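Shapes on a Table: Cubes, Wedges and Rounded Solids
From the Zonia Shape Pages, part 5

A solid is any object that takes up space. It has length, width and height. A drawing of a square is flat, so it is not a solid. A toy block is a solid.

Three words are used to describe solids. A face is a flat surface. An edge is the line where two faces meet. A vertex is a corner point where edges meet. The plural of vertex is vertices.

A cube has six faces, 12 edges and eight vertices. All six faces are squares of the same size. When you look at a cube, you can never see more than three of its faces at once. The other faces are turned away from you.

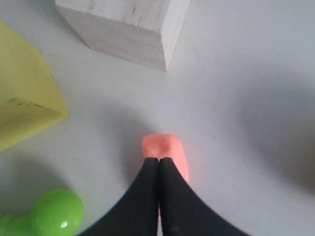
Wood and foam can be cut into the same shape, but their surfaces differ. Wood has grain, which is a pattern of lines left by the way the tree grew. A dark round mark in the grain is called a knot. It shows where a branch joined the trunk. Foam has no grain. It is full of tiny pockets of gas, so it weighs less than a piece of wood the same size.

A wedge is thick at one end and thin at the other. Seen from the side, it is a triangle. A wedge of cheese has this shape.

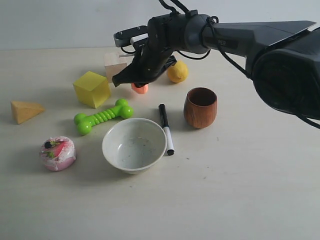 Cubes, a wedge and several rounded toys on a pale tabletop.

Rounded solids follow different rules. A ball is called a sphere. It has one curved surface, no edges and no vertices. A lemon is longer than it is wide, so it is not a sphere. A donut shape is called a torus. It is round, but a real torus has a hole through the middle.

Shape also affects how an object moves. A cube rests on a flat face and stays where it is put. A sphere touches the table at a single point, so a small push makes it roll.
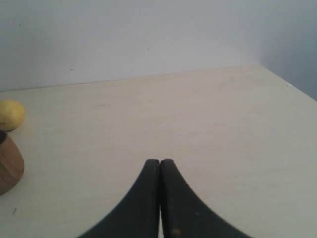
A lemon shape rolls too, but along a curved path, and it usually comes to rest on its side.

To test this, you need a tray, one cube, one ball and a ruler. Place both objects at one end of the tray. Raise that end 5 centimeters. Write down which object moves first. Then raise the end to 20 centimeters and repeat.

Words to know: solid, face, edge, vertex, grain, wedge, sphere, torus.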